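Search this site Enter keywords Go

The Clearance at Wudunlow

The instruction was filed on Monday under reference 2146. It required that the table in the back room be returned to its normal state before the household moved to Peng. The clerk read it twice and hung up his coat.

He had been with Undex long enough to know the method. Waste was separated from goods, goods from correspondence. Anything with writing on it was read first. He could not read most of this writing, and noted the fact on the form.

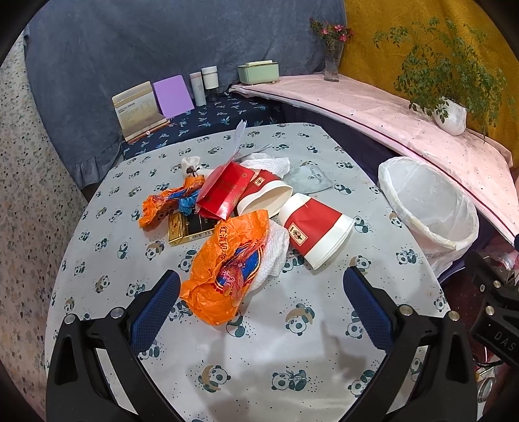 The wrappers gave no difficulty. Orange went with orange, blue went on top, and the tissue was folded once and put in the same bag. The box was set aside as goods. The red envelope took longer. It was open, and the form had one line for envelopes that were sealed and one for envelopes that were empty. He left both blank - the supervisor at Womimer could decide.

The old woman had been 84. She had bought the cloth with the pandas on it herself, according to the inventory, and had asked that it stay on the table until the end. The clerk shook it out of the window, laid it back and pulled the edge level with the flat of his hand.

At 10 he signed the form. Under Remarks he wrote that one envelope had been retained, and he put it in his inside pocket to keep it from creasing.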